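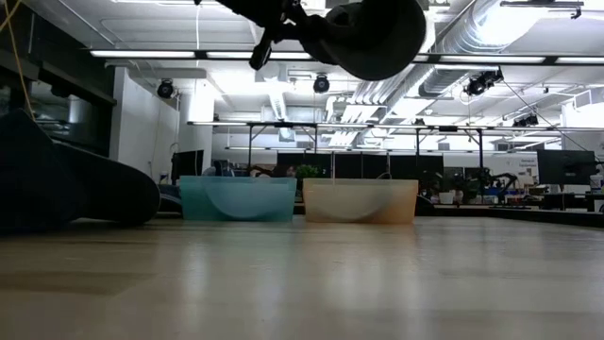 How does a student club teach a robot to sort small parts? In the Rarine club the students move the arm by hand first, and the program learns from these movements.

Students & Schools | Robotics

The club started in February with 480 dollars and one arm. Cameron Tamihana, who leads it, wanted a simple task: take a part, choose the teal bin or the peach bin, let it go. The students have now recorded 2157 tries. Many of the early ones were thrown away, for the students were moving too fast.

Next comes the Bundlow competition, where each team gets 400 seconds.

"We are slow still," says Tamihana, "but we drop less."

Sign up for our newsletter. You can cancel at any time.

Related
Munshi: a small arm for the classroom
First year at the Priro workshop
What judges look for at Bundlow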